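Tralton Floor Care
Frequently asked questions: sealing a concrete floor in a workshop or garage

Last reviewed in August by Ilham Radwan, technical desk

Which sealer do I need?
Tralton sells two. Tralton P is a penetrating sealer. It soaks in, reacts with the concrete and leaves the surface looking much as it did before. Tralton F is a film-forming sealer. It sits on top as a thin clear coat and gives a low sheen. P suits floors that see rolling loads and welding. F suits floors where oil, paint or glue gets spilled often.

Can I put F over P?
Yes, after 36 hours. Sand lightly with a 120-grit screen and vacuum before coating. P cannot go over F. The film stops it from soaking in, and it will dry as a white powder that has to be scrubbed off.

My slab is new. How long do I wait?
28 days for either product. If a curing compound was sprayed on at the pour, it has to be removed mechanically first. Ask the contractor what was used. If the contractor doesn't remember, do the water drop test below.

What is the water drop test?
Put a few drops of clean water on the floor in several places, including one near a wall and one in the main walkway. If the drops darken the concrete within a minute, the floor is open enough to seal. If they bead up, there is something on the surface — old sealer, wax, curing compound or oil — and it has to come off.

How do I check for moisture coming up from below?
Tape a square of clear plastic sheet to the slab on all four sides and leave it overnight, at least 16 hours. Condensation under the sheet or a dark patch on the concrete means the slab is too damp for F. P can still be used. The plastic sheet gives a yes or no only. For a number, have someone do an in-slab humidity test. We accept readings up to 81 percent for F.

Does the floor have to be etched?
For P, no. For F, a steel-troweled floor needs opening up. We recommend grinding. Acid etching works on paper but it is hard to rinse fully, and residue left in the pores is the most common reason for peeling in the claims we receive.

What do I do about control joints?
Leave them alone while sealing. Do not let sealer pool in them. Blow the joints out with compressed air, apply the sealer, back-roll any excess within ten minutes, and fill the joints afterward with a semi-rigid filler. Filler installed first will pick up a glossy edge that shows dirt.

The joint lines look darker than the rest of the floor after sealing. Is that a defect?
No. Cut edges are more porous than the troweled surface and take in more product. The difference fades somewhat over the first few months with P. With F it is permanent.

What temperature range is allowed?
The slab itself, measured with a surface thermometer, must be above 43 °F and at least 5 °F above the dew point. Air temperature is a poor guide. A slab that has been cold all night can stay cold until mid-afternoon with the heat on.

How much will I use?
One gallon of P covers 200 square feet on a troweled floor and less on a broomed one. F goes further, 300 square feet per coat, and always needs two coats. Order for the rough figure if you are unsure. Unopened cans can be returned.

When can I put equipment back?
Foot traffic after 12 hours with either product. Benches and racks after 36 hours with P, three days with F. Rubber feet and tires can stain F for the first month, so set them on hard plastic pads. Heavy tables should be lifted into place. Dragging one leg across a fresh film leaves a line that can only be fixed by recoating the whole bay up to the next joint.

What do I clean it with?
A neutral cleaner and a microfiber mop. No vinegar, no citrus degreaser, no bleach. Sweep first, or the grit acts as sandpaper under the mop.

How do I know when to recoat?
Repeat the water drop test once a year in the walkways and under the benches. When the walkway darkens and the area under the bench doesn't, the walkway is due.
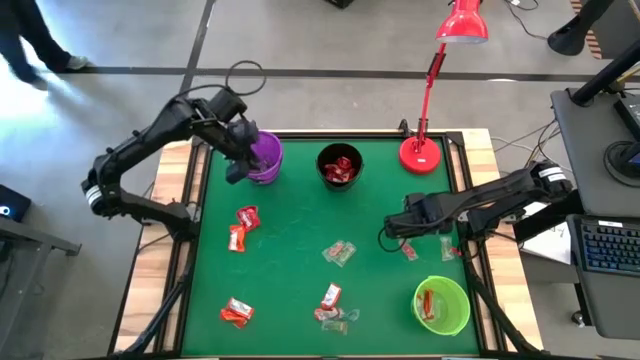 Recoating one bay at a time is fine as long as each section stops at a joint. Note the batch number from the can lid before throwing it out — the technical desk will ask for it if the sheen doesn't match. Questions about an existing order go to Junhao Song, and sample requests go to Vasco Cunha. Both can be reached through the contact form.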